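Updated 2020-01-14

# How to Label and Store Small Parts in Shallow Trays

These are the steps I use for sorting a drawer or shelf of small parts into trays: screws, beads, game pieces, craft blocks, fuses, whatever has piled up. The method works for one drawer or for a whole wall. Plan on an afternoon for the first go.

## What you need

- Shallow trays with flat bottoms
- Blank labels and a fine black marker
- A ruler
- A notebook, or a spreadsheet if you prefer
- A large towel or bedsheet
- One box marked "Decide later"

I use Greven trays on the shelves and a few older ones from Paretti in the drawers. The two don't stack together, so keep each kind in its own place. Any make is fine as long as the lip is low enough to get your fingers over.

## Step 1: Measure first

Measure the inside of the shelf or drawer before you buy anything. Write down width, depth, and height. My main shelf is 186 cm wide inside, and I lost a whole column of trays the first time by using the outside measurement.

Leave a finger's width between trays. They need to lift out without scraping.

## Step 2: Empty everything onto the towel

Spread the towel on a table or the floor and tip out one container at a time. The towel stops round parts from rolling away. Don't sort yet. Pull out the trash, the broken pieces, and anything that belongs in another room.

If you can't tell what a part is for within a few seconds, it goes in "Decide later." Mine stays on the top shelf until September, and whatever I haven't needed by then is thrown out.

## Step 3: Sort by use, then by size

Most people sort by size first. I did too, and ended up with picture hooks in with cup hooks and drapery hooks. Group things by the job they do. Once the groups are made, split the big ones by size.

Try to stop at one split. A tray for "wood screws, short" and another for "wood screws, long" is enough for most homes. If you find yourself making a tray for four washers, put them back with the others.

## Step 4: Fill the trays

Put one kind of part in each tray and keep it to a single layer where you can. A single layer lets you see what's there without stirring. It also makes it easy to pick up one piece, even a small one, without dragging others along.

Light-colored parts are hard to find in a light tray, and dark ones in a dark tray. Line the bottom with a sheet of colored paper if this bothers you. Felt looks nice but catches screw points.
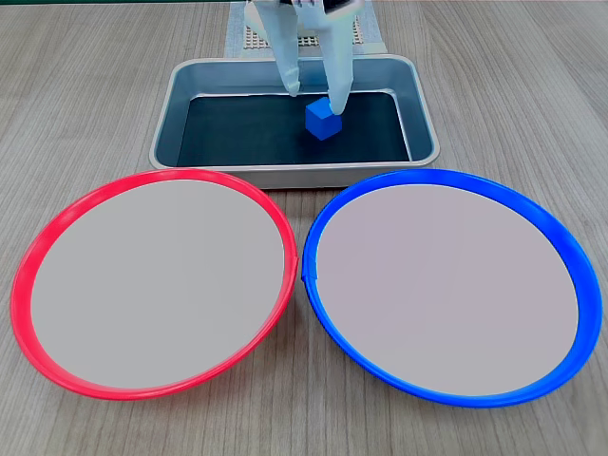
Marisol wrote in to say that she gave up on single layers after a month, as her bead collection would have taken up the whole room. She fills her trays to half depth and keeps a small spoon in each one. I've tried it with beads and it works well. With screws the spoon mostly gets in the way.

## Step 5: Number the trays

Give every tray a number and put it on the front edge, where it can be read with the tray in place. Don't write the contents on the tray itself. Contents change, and peeling off old labels is a chore.

Start at 1 and keep going. Resist codes like "B-3-left." I started with those and had to redo the lot when I moved one shelf. Plain numbers can sit in any order and still be found.

My last tray is number 199. There are gaps along the way from trays that cracked, and I leave those numbers unused so that old notes still make sense.

## Step 6: Make the list

In your notebook or spreadsheet, make 3 columns: tray number, contents, and shelf. Fill in a line as each tray goes into place.

Use the word you would look for. If you call it a "thingy for the blinds," write that down next to the proper name. I keep my list in Clistuver - any program with a search box will do the same job - and print a copy to tape inside the closet door.

## Step 7: Put things back

Keep one empty tray near where you work. Loose parts go in there during the week, and you put them away when it fills up. Emptying mine takes a few minutes with the list at hand.

## Common problems

**Labels fall off.** Wipe the edge with rubbing alcohol and let it dry before sticking on a new one.

**Trays slide when the drawer opens.** Cut a piece of non-slip shelf liner to fit the drawer. The Dogbe liner is a little thick for shallow drawers, so check your clearance.

**The tray is too heavy to lift with one hand.** Split the contents over two trays and give the second one the next free number. Add the new line to the list before you close the drawer.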